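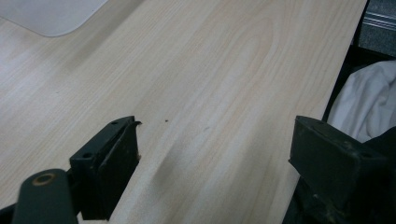 Home | Notebook | Recipes | Suppliers | Contact

July 22, 2020

Sourdough trials, rye batch. Writing this up before I forget which jar was which (again!).

Fed the Edberg starter and the Emari starter last night from the same bag of Van Loon whole rye, same water, both left on the shelf by the back door. Edberg had climbed well past the rubber band by breakfast and smelled like green apples. Emari was still sulking – flat on top, a few pinholes, more of a yogurt smell. It did the same thing in June, so I'm starting to think it just wants a warmer spot than I keep giving it.

Mixed 600 g flour for each loaf and took the Edberg dough up to 700 on the second go, mostly to see if I could get a taller loaf out of the long tin. Salt was 10 g in everything. I let them sit 45 minutes before the first fold, which was plenty for Edberg and nowhere near enough for the other one.

Ans Leemans tasted both and likes the Emari better! She says it's rounder and doesn't bite back. I still want the sour one with herring, so we're going to have to agree to differ. Jasper wants the Kanus malt in the next round – fine by me, but only a spoonful, last time the crumb went gummy and stuck to the knife.

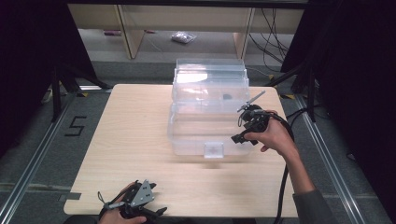 Clear stacking containers on the table.

To do: move Emari up by the boiler and feed it twice before the next bake. Ask Jasper Kuipers where he put the long thermometer. The second tin leaks at the corner seam, so line it with paper or use the short one. Also need more rye, the bag is down to the folded part

Filed under: Bread, Starters, Rye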